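The Hedlund Collection of Everyday Bags
Gallery page: Soft Bags and Cases

The Hedlund Collection was established at Sudham to preserve the bags, cases and wrappings in which ordinary people carry ordinary things. It now holds 2,821 items, of which 700 have been catalogued in full. Most came as gifts from households in the town and the surrounding villages, and most show signs of regular use.

This page presents a piece from the soft bags section, which occupies the east store of the Cimo Building. The section covers fabric bags with a zip, flap or drawstring closure. Leather goods and rigid cases are listed separately. Visitors who wish to study an item in person may request up to 3 pieces at each appointment, and should quote the gallery number shown with the entry.
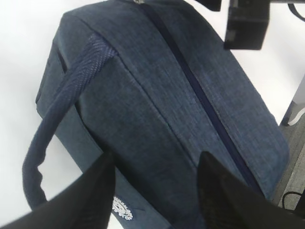
Gallery no. 128. Zipped bag in flecked dark blue fabric, with a navy zip along the padded top and a carrying handle of woven webbing.

The piped seam around the top of no. 128 gives a soft bag a firm outline, and is a feature the Collection looks for when selecting pieces for display. The handle repays attention too. Its webbing has a herringbone or chevron weave and a slightly more violet blue than the body – a small difference of shade that is easily lost under the store lighting. The maker has not been identified.

Bags in this section are kept flat on open shelving, unfilled, with zips closed and handles laid loosely to one side. Items are turned every January and checked for fading along the seams. The Vulura catalogue, available in the reading room, gives measurements and the date of receipt for each fully catalogued piece.

Offers of further items are welcome, particularly fabric bags with a known maker or place of sale. Please write to the Collection before sending anything by post.

Page last revised August 31, 2026.

Comments (3)

bluehandle
Very like the one my aunt took on the train every summer, although hers was brown. Is the webbing cotton?

Sudham reader
Are the bags on show at the moment or by appointment only? The opening hours page does not say.

m_tolley
Please could you add the measurements to the gallery entries. I live too far away to use the reading room.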